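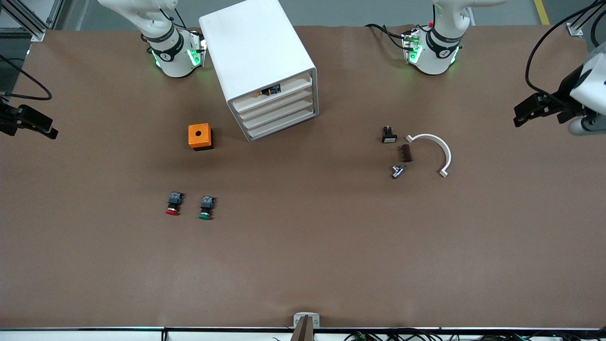
Brown-topped work table, parts laid out. July 2018

Old switches sell. Ask anyone at the Zurnwood swap meet, 300 tables last March, most gone by noon. Radios, fuses, dead doorbells. Fourteen bucks for a box of somethign nobody could name.
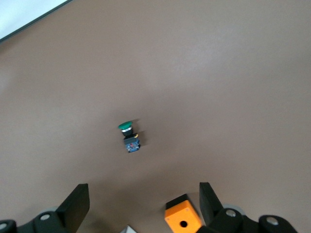
Buyers want small stuff now. Easy to ship, easy to store. A push button like the one near the middle of that tabletop fits in a coat pocket, and Ernov collectors hoard them. Prices up again. Bring cash, get there early.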